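Notebook, laundry and folding bench, Atstead
Jan 30, 2019

Carrying on from the last entry, where I had promised Trinidad I would finally write down how we lay the white T-shirts out before folding, instead of telling every new person in the room and telling it slightly differently each time. I did mean to do it sooner. The dryer vent took up the whole morning (see Reijo's note on the inside cover, and please don't move the blue tape) and then the delivery from Sostex came with the wrong hangers again, so it was well after lunch before I gave any thought to shirts at all.

First the wash, for whoever picks this up after me. The load was whites only, mixed age, mostly the Cabrera jersey tees with a few odds and ends that have drifted into the pile over the winter. Warm wash, 47 minutes, the ordinary powder, no softener. I know Samuele likes the softener, and the shirts do smell lovely with it, but they come out so slippery that the sleeves won't stay where you put them, and then you chase them all over the table. Without it the jersey grips itself a little and a fold keeps its place while you turn to the next one. If we want the nice smell we can put a cedar block in the cupboard.

Drying was on low. I took them out a touch early and let them rest in the pile, and I still think this is where most of our wrinkles come from. Fabric at the bottom gets pressed by everything on top of it and by the time you reach the last shirt it has creases going in directions a shirt has no business being creased in. Katia's suggestion was to turn the whole pile over once, halfway through the session, so the bottom ones get some air. It sounds fussy and I grumbled, but I will try it next time and write it down properly.

On the table itself: I have come around to the gray wood-grain top. I was against it when we chose it, as everybody here remembers, I wanted plain white, and I was wrong. A white shirt on a white table is miserable, you lose the hem completely and end up feeling for it with your fingertips. On the gray you can see the edge of the cloth straight away, and even a small fold throws a bit of shading. The grain is also handy as a ruler of sorts if you line the side of the shirt up with it, though I'd like a proper mark as well (more on that further down). 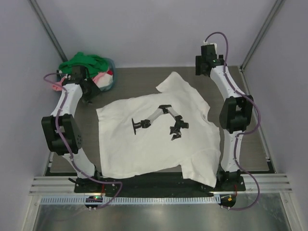
Shirt spread out between the two sides, neck and shoulders toward the back right, hem at the front. The left side is folded into a fairly straight edge.

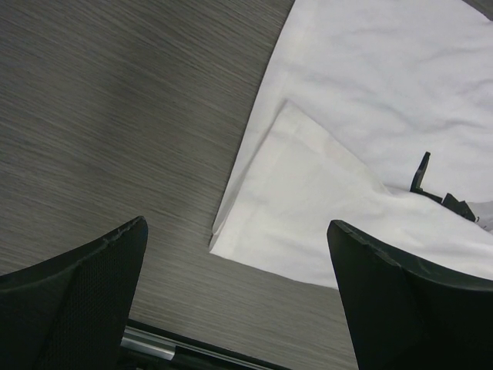 Corner of the cloth turned over onto itself, hem showing along the flap. 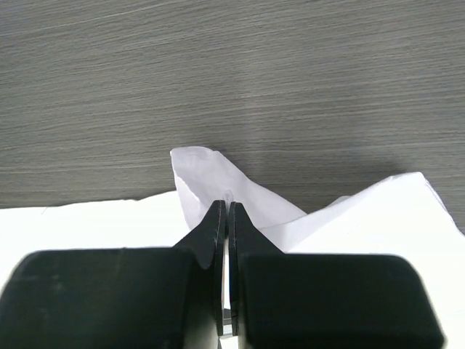
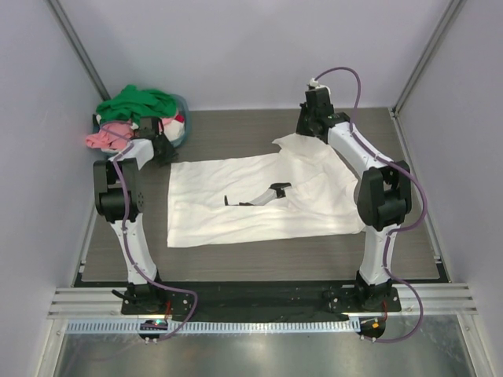

Left edge nearly straight again in this last one, upper right bunched up into a raised flap.

5 min read

Now the part I was supposed to be writing. My order for a white tee, in the long version:

Lay it down hem toward you. Don't worry yet about wrinkles, get the outline right first. I used to smooth as I went and all that does is push the extra cloth from one side to the other, and then you have a beautifully flat shirt that is crooked from shoulder to hem. Find both shoulder seams and get them level with each other. If the neck is pointing off toward one of the far corners, go back and turn the whole shirt, holding it at the shoulders, and leave the hem to follow by itself.

Then smooth, from the middle out, with the flat of the hand. Two passes are plenty on a clean tee. The older ones have a twist in them from years of washing, where the side seam wanders around toward the front, and no amount of smoothing will cure that. For those I ignore the seam completely and fold to the outline of the shirt. Gumaro disagrees and folds to the seam whatever happens, and his stack does look very handsome from the side, I'll give him that, but the necks don't line up on top and it bothers me every time I open the cupboard.

Next the sides. One side in toward the middle, sleeve back on itself, then the other side the same. I start with the left. I have no argument for it, it is a habit from my mother's kitchen table, but if two of us are working on the same stack it is worth agreeing on one so that they all open in the same direction. Check that first long edge before doing anything else. If it is straight the rest of the shirt tends to behave, and if it isn't, undo it now while it's only one fold.

Corners: turn them over by the hem, with a good pinch of cloth, well in from the point. When you pick up only the tip you get a peak that flops over and takes its neighbor with it, and then you have a tent where you wanted a fold. The hem is thicker than the rest and wants to keep its own line, so let it lead.

Last, bottom up to the middle and once more to the collar. Press with the forearm if there's nobody waiting. I like to leave it a moment before lifting.

Things that went less well. The thin shirts. They cling to themselves after the dryer and you think you have hold of one layer when you have hold of both, and the back panel comes along with the front and the whole top corner bunches. Trinidad rubs the edge between thumb and finger until the layers slide apart, which works nicely and is slow. I tried a light mist from the spray bottle, and it helped with the cling but left the cloth limp. Will try again with less water.

On marks for the table: I would like a strip of low-tack tape at the width of a finished shirt. Katia measured the cupboard shelf and says a stack folded to 200 mm fits with room for a hand on each side, and 300 mm for the long sweatshirts, which have to go on the bottom shelf regardless. Samuele worries the tape will catch on the jersey. Fair point, so perhaps we'll try pencil first, if pencil even shows on that gray.

The Callus people want our folding notes by March, and Reijo has asked that they be short enough to pin over the bench. Mine clearly aren't. Somebody kinder to paper than I am could boil the steps above down to a card - maybe Gumaro, provided he leaves the bit about the seam alone until we've settled it.

Left for next time:
Turn the pile over halfway, write down whether it helps.
Send the hangers back to Sostex, the box is by the door with the slip inside.
Nine tees from the older lot set aside for Katia to look at the side seams.
Spray bottle, less water.
More whites powder, we are at the bottom of the tub.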